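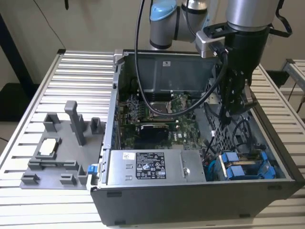
Skillow Forums > Student Builds > Capstone and Club Projects

Thread: PC teardown arm, need opinions on the memory step before our demo

rambo_slotty
Posted May 18, 2019

Hi all, longtime lurker, second post ever. I'm on a team at our community college doing the senior automation project, and we picked "take apart a desktop computer with a robot arm" because in January it sounded easy. Ha.

Where we are: tower on its side on the bench, side panel off (we do that by hand, the rules from our instructor allow it), arm comes down from above with a black gripper. Next to the tower we have a printed fixture plate with holders so parts have a place to go once they're out. The plate is gray plastic and I have reprinted that stupid thing more times than I want to admit.

The arm can find the case and get to the right area pretty reliably. The step that's killing us is memory. You have to push the latch at the end of the slot, then grip the stick by the edges and pull straight up. If the gripper is even slightly tilted the stick binds, the arm sees the force, and it stops. Out of our last 67 tries at the full latch and pull we got 22 clean ones. Demo is in two weeks.

Options we've talked about:

Add compliance at the wrist (a springy printed piece between the arm and gripper)
Wiggle routine, like a person would do
Skip memory and demo something else

My teammates are split and I'm the tie vote. What would you do?

gantry_gus
Wiggle. Always wiggle. Our club did a connector project a few years back and the only thing that ever got us unstuck was a tiny side to side rock while pulling. A degree or so each way, slow. You don't need a new part for it and you can try it tonight.

Mrs_Tolliver_Rm9
I coach a high school team so take this with that in mind, but two weeks before a demo I would not be touching the hardware. A springy wrist means your tool point moves around and then every position you've taught is a little bit off. You'll spend the whole two weeks redoing positions.

Also 22 out of 67 is better than you think! My kids would be throwing a party.

hexkeyhank
Disagree with both of you, sorry. Wiggling a DIMM in its slot is how you chew up the contacts. For a demo on a junk board, sure, who cares, but if the write-up says anything about reuse of parts then you're damaging the thing you're claiming to save. Compliance is the correct fix. A remote center wrist was invented for pretty much this kind of job.

gantry_gus
hank it's a student project and the board is probably older than the students

hexkeyhank
And? They're going to get asked about it. Somebody on the panel always asks.

rambo_slotty
Ok so the write-up does say reuse, hank. First paragraph. I wrote it. Ugh.

The boards are all donated. We got a pile of retired office machines from the campus IT closet and most of them don't boot, so I'm not crying over the contacts. But yeah, the panel will ask, one of them is Dorothy Entwistle, who used to run a repair shop and she does not let stuff slide. She made the team before us explain every screw.

Mrs T, thank you, I needed that.

pixelpusher_nan
What's your cable doing? I ask because I ran an arm for a summer with the gripper cable looping way out in front and it kept snagging on whatever I was working over. I chased "bad force readings" for a week and it was the cable dragging on the edge of a bin. If your cable hangs down into the case at all, that's going to show up as force at the wrist and your arm will think the stick is stuck when it isn't.

rambo_slotty
nan you are making me nervous. It does loop down. Pretty far down. It comes off the top of the arm and hangs out over the case and then goes back up to the wrist. We left it long so the wrist could spin freely and then I guess we all stopped seeing it.

Going in tomorrow to check.

Zusby_fan_44
While you're at it, which gripper fingers? We had the Zusby club kit and the stock fingers were way too fat to get between two sticks side by side. We ended up sanding ours down to something like a butter knife. Looked awful, worked great.

rambo_slotty
Custom fingers, printed by us. They fit between the sticks as long as there's an empty slot on one side. If all the slots are full we're toast, so for the demo we will be, uh, choosing our machine carefully.

hexkeyhank
Choosing your machine carefully is fine if you say so out loud. Put it on a slide. "Tested on one layout, needs a free slot next to the target." People forgive limits when you list them up front.

Mrs_Tolliver_Rm9
Yes to what Hank said. I tell my kids the same thing every single year and every single year somebody tries to hide the part that doesn't work and gets caught in the first five minutes.

dutwood_dropout
Different idea. Why memory at all? The hard drive is right there in a tray. If your cases have the plastic carriers you squeeze the sides and slide it out, it's a big fat target, nothing to tilt. We did drives for our project at Dutwood and it ran all afternoon without us babysitting it. The CPU is doable too if the cooler's already off, lever up, frame up, lift. Memory is the most annoying part in the whole box and you picked it.

rambo_slotty
Ours do have the carriers, bright blue ones, you can't miss them. We haven't tried it because there's a cable plugged in at the back of the drive and pulling that is its own nightmare. Did you guys unplug by hand first?

dutwood_dropout
...yes

gantry_gus
lol

dutwood_dropout
Look, it was a good demo. We said "cables removed in advance" and moved on with our lives. Your side panel comes off by hand too, same thing.

hexkeyhank
It isn't really the same thing. A side panel is one motion, and cables are most of the labor in a real teardown. But I'll stop, I can feel everybody rolling their eyes.

pixelpusher_nan
I'd do a CPU pickup from the fixture as your opener, fwiw. If you've got a holder for the chip on that plate already, start with the arm picking it up from there. It's a known position and it's going to work every time, and it calms everybody down, including you. Then go to the hard stuff once the panel has already seen something succeed.

rambo_slotty
We do have a chip holder on the plate, it's about the only part of the plate I got right the first time. I like that a lot. Writing it on the whiteboard.

(next page)

rambo_slotty
UPDATE. So. The cable.

We took the gripper up to the memory area with nothing in the slots, just air, and watched the force numbers. When the wrist turned to line up with the stick, the loop came down on something inside the case and the reading jumped. Nothing was even being gripped!! My teammate laughed for a solid minute and then got mad, which is how I felt too.

We tied it up along the arm with velcro straps, left one smaller loop at the wrist, and zeroed the sensor again. Ran the memory step for the rest of the evening. It's a lot better. I don't have a fair number yet and I'm not going to make one up with hank watching. It still binds now and then when the stick is at the far end of the reach, so there's some real tilt in there too.

nan I owe you a coffee or several.

pixelpusher_nan
Yay! Black, no sugar. Do check the straps when the arm goes all the way to your fixture side. The first time I tied mine up I tied it too short and yanked the plug out of the gripper in front of my boss.

gantry_gus
ok but did you try the wiggle

rambo_slotty
We tried a small one for the far sticks. It helps. Hank, please look away.

hexkeyhank
I'll allow it if it only kicks in after the first straight pull fails. Log how often it gets used and put that in the report. Then if Ms. Entwistle asks about contact wear you can tell her how many sticks got wiggled.

Mrs_Tolliver_Rm9
Gus and Hank agreeing on something, I'm taking a screenshot.

rambo, freeze your code a few days early. Make a copy on a thumb drive and don't let anyone "just fix one thing" the night before. And bring spare straps.

Zusby_fan_44
And a spare set of fingers. Ours snapped during setup and we glued them in a hallway.

rambo_slotty
Spare fingers are on the printer right now. Freeze is Wednesday, I told the team and got groans. Plan is chip from the fixture first, then two memory sticks, then drive if there's time and yes we will say the cable was unplugged by hand.

Does anyone have a good way to keep the tower from sliding on a slatted metal bench? When the arm pushes on a latch the whole case creeps a hair. We've got clamps but they get in the way of the wrist.

gantry_gus
Rubber shelf liner from the dollar store. Double it up.

dutwood_dropout
Bolt a stop block through the slats on the side you're pushing toward. Shelf liner squishes and then your height is off.

gantry_gus
it's shelf liner, it squishes like a hair

dutwood_dropout
He just said a hair is the problem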